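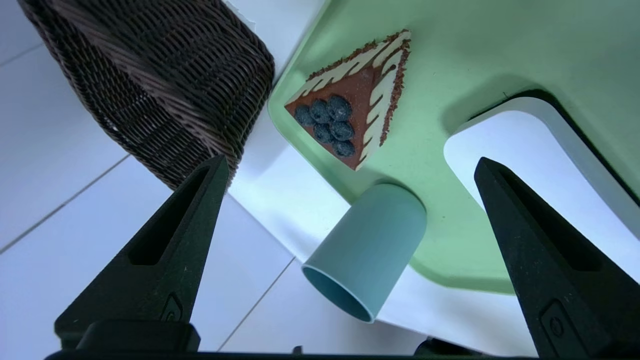
The dark basket and the mint tray, handle-like cutout to the right. March, morning.

Clurkbridge workshop, job 2963, breakfast carriers. Started 8:15.

Picking up from the last entry, where I left the basket question hanging and went home grumpy. Quick recap for Alaric, who missed most of it: the Nanach guest house wants one thing that can be carried up a flight of stairs with a breakfast on it, and so far they've been using a wicker basket for the bread and a tray for everything else, which means two trips or a very brave person. They'd like the two to go together somehow. They do NOT want us to design anything from scratch (I asked, hopefully).

So today was the dark brown basket and the light green tray, side by side, and a lot of standing there squinting at them.

Basket first. I like this one more each time I handle it. The weave is tight, strands packed right up against each other on the diagonal, and the color isn't one brown at all when you get close, there's a grayish brown running through it and then that paler band up top. Roscoe thinks the paler band is a different batch of material. I think it was done on purpose because it looks nice. We went back and forth on that for far too long and neither of us knows anything about it.

The braided rim is the strong part. I pressed down on it with the flat of my hand, then leaned, then leaned a bit more than I should have, and it came right back. What bothers me is the underside. It isn't flat. Set it down and it rocks toward one corner, only a little, but a little is plenty if there's a jam jar in there. I slid a folded napkin under the low corner and the rocking stopped. A napkin isn't a fix, but at least I know how much height I'm chasing. Two thicknesses of napkin. I'll measure it like a grown-up tomorrow.

Tray. Inside width 228 mm at the narrow way, measured rim to rim with the steel rule, and I did it twice after getting a silly number the first time by reading the wrong end. The raised rim is doing its job. The rounded edges are kind to the wrist too, and you only notice that after ten minutes of walking around with the thing.

The cutout for the hand is big, much bigger than on the old Ferreira tray, and I'm in two minds about it. Good: Roscoe's whole hand goes through with room to spare, and he has hands like oven mitts. Good: you can hang it on a peg. Bad: a teaspoon goes straight through it. I found that out at 9:05 and again at 9:10. The rim does carry on around the cutout, so a spoon has to be really trying, but going up stairs everything slides toward whichever hand is lower and that's where the spoons went.

Stair walk, first go. Basket sitting directly on the tray, pushed up to the left, bread rolls in the basket (yesterday's, from Roscoe's lunch), one mug with water on the right. Total load 900 g on the kitchen scale, tray not counted. Went up the back stairs at normal speed. The basket crept. By the landing it had moved over far enough to nudge the mug, and I had to stop and push it back with my chin, so there's a new technique for the manual.

Second go, same load, damp dishcloth under the basket. No creeping that I could see. But now you've got a damp dishcloth under the bread, and Nanach will hate it, and so would I if I were the one eating the roll.

Third go, dry shelf liner, the bumpy kind, cut to the shape of the basket bottom. Much better! It slid maybe a finger's width on the turn and stayed put on both flights. I went up and down four times and then my knees had an opinion. Alaric took over when he came in at 10:30 and he walks faster than I do, and it held for him as well. He carried it one-handed, which I hadn't asked for, and I'm writing it down here so that if he ever drops one there's a record.

The liner we've got is a horrible beige. It looks like a bandage against the green. There's a darker brown in the Pranus catalog that would disappear under the basket, so I've put that on the order list. Cheapest roll, please, not the fancy one.

Cleaning. I'd been putting this off. Rubbed a spoonful of strawberry jam into an inch of the weave near the bottom corner and left it through coffee. With a dry brush it just traveled. With a wet brush it came out of the top layer, and then I found the rest down between the strands where the bristles don't get to. Toothpick work. Twenty minutes for one inch, and I still wouldn't swear there isn't jam in there. So my feeling is the basket has to have a cloth liner in it for anything sticky, no discussion. Plain crumbs are fine, you turn it over and tap.

The tray got the same jam and I wiped it off with one pass of the sponge. Not much to write about that. I did check along the inner edge of the cutout with a fingertip, it's a spot where I'd expect gunk to collect, and it was clean after a second pass.

Spill check on the tray: I poured water in from the 500 ml jug, slowly, to see how much the rim would hold before it went over. Then I remembered there's a great big hole for a handle in it. It held a shallow puddle and then it held nothing and my left shoe was wet. The useful part is that a knocked-over mug will find the cutout pretty quickly, so the mug should go at the far side from it. And that's where the basket has been sitting. So, swap them? I tried it: basket near the cutout, mug at the other end. Now the basket blocks your knuckles when you grip. Ugh. Turned the basket a quarter turn so the corner wasn't pointing at the hand and it was better, there's space for the knuckles, but only just, and Roscoe scraped his on the braid.

Roscoe's suggestion, for the record, is a smaller basket. He's made it three times. He may be right but the guest house already owns a cupboard full of these, so I'd like to run out of other ideas first.

Odd thing I noticed with the two of them sitting together on the white bench top: they look good. The dark braid next to that pale mint is really pleasant, and Alaric said the same without me prompting. Worth telling Nanach, they were worried it would look like a hospital.

Still to do:
Measure the rock in the basket properly, with feeler gauges and no napkins.
Try little cork feet on the low corner only, then on all the corners.
Cut a cloth liner, something washable, with a tie so it doesn't ride up.
Walk the stairs with the quarter-turn layout and a full mug (Alaric, two hands).
Ask whether they put butter in a dish or in those foil packets. It changes where the knife goes.
Buy Roscoe new rolls.

Stopped at 12:20. Basket and tray are on the shelf by the sink with the liner tucked inside the basket. Please don't use the tray for mugs, it's got my pencil marks on it and I still need them.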